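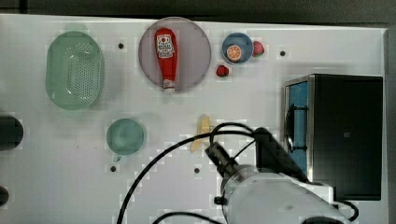
图1：桌上的过家家餐具和食物，俯拍

打印本页 | 用电子邮件发送 | 分享 13 | 评论 7

讲稿备注：幼儿园厨房角的玩具怎么选、怎么摆、怎么收
主讲：Yatziri Magaña

开场

先等后排的人坐下。问一句：在座各位的班里有厨房角的请举手。再问：收拾厨房角每天要花十分钟以上的，手别放下。

自我介绍从简。我在特鲁雷罗（Trurero）带了七年混龄班，后来负责园里的教具采购和登记。今天讲的都是桌面上的小事，买什么，摆多少，放学前怎么归位。理论部分在讲义后半，大家回去看。

图1停在屏幕上，讲到“收”那一段之前不用换。

第一部分 东西从哪里来

我们的厨房角登记册上一共有467件。里面将近一半是食物，剩下的是盘、碗、杯、锅铲和几样小家电。登记册是三月份重做的，旧册子上很多名称对不上，比如“筐”这一项，有人把沥水篮算进去，有人不算。

说一下沥水篮。图上左边浅绿色、椭圆形、底部有小圆孔的就是这一类。孩子拿它洗菜，也拿它当菜篮子、当帽子。登记时统一写“沥水篮”，别写“篮子”，否则盘点时会跟购物篮混在一起。

杯子和盘子我主张分开采购。盘子用塑料的，轻，摞得住。杯子可以放一两只真的陶瓷杯，图上就有一只浅蓝绿色的。有家长问会不会摔碎，会。我们一年摔过两只，当时让孩子退开，老师扫干净，事后在集体活动时谈了谈怎么拿杯子。小班可以先不放。

（这里停一下，一般会有人提问。如果问到安全规定，请他查本园的规定，各园不一样。）

第二部分 摆多少

新老师常犯的毛病是把整箱都倒出来。桌上东西太多，孩子会一直翻，翻完就走。我们试下来，一张桌子放一组，一组包括：一件能装东西的，一只盘，一只碗，一只杯，一样调料，几样水果，一件家电。

大家看图，差不多就是这个量。淡紫色的大圆盘上放了番茄酱瓶，蓝色小碗里是半个橙子，旁边有草莓，再加一根香蕉和右边那台黑色的小烤箱或者微波炉。到底叫烤箱还是微波炉，让孩子定。我班上同一台东西上午热牛奶，下午烤面包，没有必要纠正。

调料瓶要讲两句。番茄酱瓶是最抢手的，因为它有动作，可以挤。一组里放一瓶就够了，两瓶的话会变成对着挤。想练习轮流，就只放一瓶，旁边放沙漏。

半个的水果比整个的好用。切面露出来，孩子会去找另一半，会问“还有一半呢”。可以接着讲一半和一个，中班够得着。登记时切半的水果写“半”，两半算两件，别合成一件，丢了一半才查得出来。

草莓这一类小东西按孩子年龄定，小班换成大的水果。

第三部分 家电放哪里

带门的玩具，门一定要朝着孩子来的方向，前面空出一只盘子的位置。图上那台的门在左边，门上有蓝色的窗，把手是竖的。你们回去可以试一下，门前面如果堆着东西，孩子会先把东西推到地上再开门。门前面空着，推东西的情况少很多。

采购时看把手。把手太细，孩子会抠窗板。我们从卡尔基西克（Carkisik）订过一批，把手短，后来换成弗拉德（Frade）的长把手款。两家的价格我写在讲义第三页，台上不念。

第四部分 收

切到下一张空白页，请大家看手里的讲义。

收的顺序：
一、先收食物，放进沥水篮，一起端走。
二、盘在下，碗在上，摞到架子第二层。
三、杯子单独拿，一次一只。
四、家电打开门，检查里面，再关上放回原位。

第四步经常漏。我们丢过的草莓，多半在家电里面。

架子上贴轮廓，不贴字。轮廓用深色纸剪，照着实物描一圈就行。圆盘和圆碗的轮廓容易混，碗的那个中间再加一小圈。白色桌面的班级，桌上也可以贴，不过我不太赞成，贴了以后孩子只肯往框里放，玩不开。

清洗每周一次，沥水篮的孔用旧牙刷刷。番茄酱瓶的盖子拧下来，里面晾干再装。

第五部分 预算

纳克索普（Narkthorpe）分园去年新建厨房角，给的预算是1,000元，配了三张桌子。钱主要花在家电和架子上，食物先买够两组，第三组用家长捐的。捐来的东西先登记再上桌，掉漆的、有裂口的不收。

如果钱只够买一样，买碗和盘。食物可以用橡皮泥做，孩子自己做的橙子用得比买的久。

提问时间

留十三分钟。常被问到的几个：
男孩不来厨房角怎么办。先把家电换到靠外的桌子，再看一周。
要不要放真的食品包装。可以放洗净的空盒，玻璃的不放。
盘点多久一次。每学期一次，食物每月数一遍。

散场前提醒：讲义最后一页是空白登记表，可以复印。签到表请交到门口。

打印 | 转发给同事 | 返回顶部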